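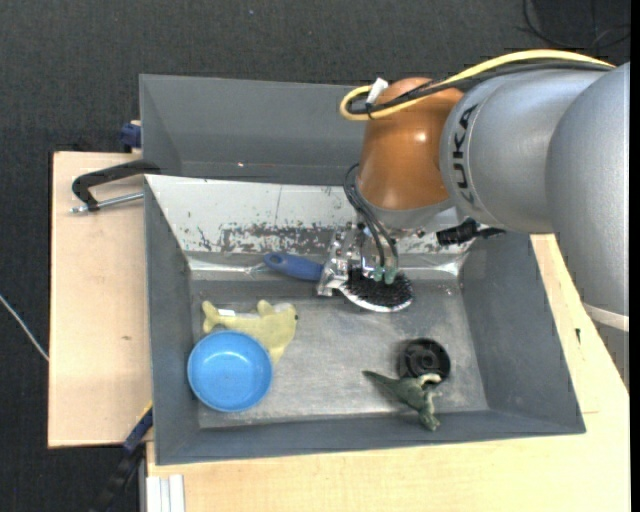 Skedik Scrub Brush, Blue Handle, Black Bristles

By Gebhard Sutter
Updated November
62 comments | 3 shares

The Skedik is a hand scrub brush with an oval head and a single handle. We carry it in the Urnside cleaning range, next to the buckets and floor tools. It is meant for sinks, bins, trays, boots, steps and the outside of pots that don't have a delicate finish. The handle is blue and the bristles are black, set close together over the whole head.

Item number: 825
Sold: singly, or by the case
Handle: blue, rounded end, hole for hanging
Head: oval
Bristles: black, dense fill, stiff
Use: wet or dry

What it's good for

Most customers buy the Skedik for washing out storage bins and crates. The oval head follows the bottom of a bin well, and you can turn it on its side to get along the line where the wall meets the floor. On bins with sloping sides, start at the top and work down, then rinse. For square inside corners, a narrow detail brush will get in deeper.

It also does a good job on mud. Let boots dry first, knock them together outdoors, and use the brush dry on the uppers before you wet anything. The same goes for wheelbarrow trays and garden pots.

In the kitchen, keep it for the sink, the draining board and heavy baking trays. If you want one for food surfaces and one for everything else, mark the handles, or hang them in different rooms.

What it's not for

Don't use this brush on nonstick pans, polished steel, lacquered furniture or car paint. The bristles are stiff and will leave marks. It should also be kept away from hot burners and oven interiors that have not cooled down. For oiled or waxed wood, look at the softer brushes in the Plesex line.

Holding the brush

There are two ways to hold it. For light work, hold the end of the handle and let the head do the scrubbing. For dried-on dirt, move your hand up until it is close to the head and press from there. You give up some reach but get a lot more force. People with smaller hands have told us they use the second grip nearly all the time.

Cleaning and drying

Rinse the head under warm running water after each use. Pick out any threads or hair while the bristles are wet. A little dish soap takes care of grease. Shake it out over the sink and hang it by the hole in the handle with the head down, so the water runs off and away from the base of the bristles.

Do not leave it standing in a bucket overnight. Bristles that rest against the bottom of a bucket or bin take on a bend. If that happens, soak the head in warm water, straighten the bristles with your fingers and hang the brush up until it is dry. We do not recommend the dishwasher.

Storage

Any plain hook or nail that fits through the hole will do. If you have a rail from Lehner, the standard hooks fit. You can also keep the brush in an open bin with your other cleaning tools, lying on its side. Let it dry before putting it away, and don't stack anything heavy on the head.

Ordering

Single brushes ship from the Urnside warehouse with other small goods. Case orders go out separately and may arrive on a different day. The blue handle is a regular stock item. Schools, kitchens and cleaning firms that sort their tools by color should use the trade form and put the color in the notes box, so that substitutes are not sent.

If a brush reaches you damaged, keep the packaging and write to us with the order number. Used brushes can't be returned.

Common questions

Can I use it with bleach?
Diluted household bleach is fine for short jobs. Rinse the brush well when you finish, and never mix bleach with other cleaners.

Will it scratch a plastic bin?
On a smooth bin it can leave fine lines if you press hard. Try a spot on the underside first.

Is there a longer handle?
Not in the Skedik. Item 700 has the same kind of stiff fill and a long handle for floors and walls.

Can the head be replaced?
No. When the bristles are splayed and stay that way after a soak, it is time for a new brush.

Related items

Urnside Long Handle Scrub Brush, item 700
Plesex Soft Brush for Wood
Plesex Narrow Detail Brush
Lehner Wall Rail with Hooks
Urnside Gray Storage Bin
Urnside Boot Tray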